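Getting the shelf cell ready for the new year

Jan 9, 2018
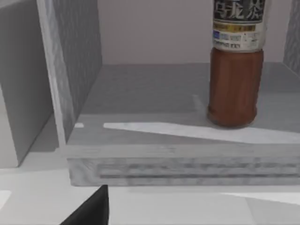 The tea bottle in its compartment in the simulated cell, with the tip of a gripper finger coming up in front of the shelf edge.

Happy new year from the Hovard workshop! We promised in the last issue to say more about how the shelf-picking cell gets looked after, and as Huguette Tanguy has spent the first days of January doing exactly that, it seemed a good moment to look over her shoulder.

For readers who are new: the cell is an arm, a two-fingered gripper and one grey shelving unit, and it has a twin that lives entirely on the computer. Every change is tried on the twin first. The Sakard software runs both, so a routine that works on screen can be sent across to the real arm with very little fuss. That is the theory, anyway, and the January service is when we find out how far the two have drifted apart over the year.

Huguette always starts with the shelf. She measures the real one at the front lip, at the back wall and at each divider, then compares the figures with the model. This year the left divider had moved by 3 mm at the front, enough for a finger to catch it on the way in. She loosened the brackets, squared the panel up and tightened everything again from the back. The model stayed as it was — her rule is that the shelf gets corrected to match the drawing, and the drawing only changes if the shelf can't be.

Then come the fingers. The old pads had done 300 picks since their last change and had gone shiny along one edge, so a fresh pair went on. New pads are slightly thicker, and the closing width has to be set again. For the oolong tea bottle it now stands at 52 mm when the fingers first slow down, and from there they creep in until the force reading settles. Please don't alter this number from the hand controller! It will look fine until the next restart and then go back to the old value. Change it in the cell file, save it, and write it in the blue book.

The part I enjoyed most was the lighting. Huguette has been adding bright streaks and patches to the shelf floor in the simulation, including one long wedge that passes just in front of the bottle's base. The real cell gets low sun through the yard window on winter afternoons, and last January the vision step kept picking out the edge of the light and treating it as the edge of something solid. A plain, evenly lit shelf would never have shown us that. With the new lighting set she ran 151 approaches on the twin, and 39 of them stopped short. All 39 had the same fault, a brightness limit left over from the autumn, and once that was put right she ran the whole lot again and every one reached the bottle. Lovely to watch, even the repeats.

The approach itself has changed a little too. The gripper now waits low and to the left of the bottle, in front of the shelf, then rises clear of the front edge before going in. It costs a second or so per pick, but the finger tips keep well away from the lip, where Langlois found those scrape marks back in the summer.

Still to do: grease the wrist joint, replace the cable clip that keeps popping off (third one!), and copy the new settings over to the Dindura cell, which has the same arm but a deeper shelf. Huguette would like a second pair of hands for the Dindura job. No experience needed, and she explains things very well — leave your name on the sheet by the workshop door.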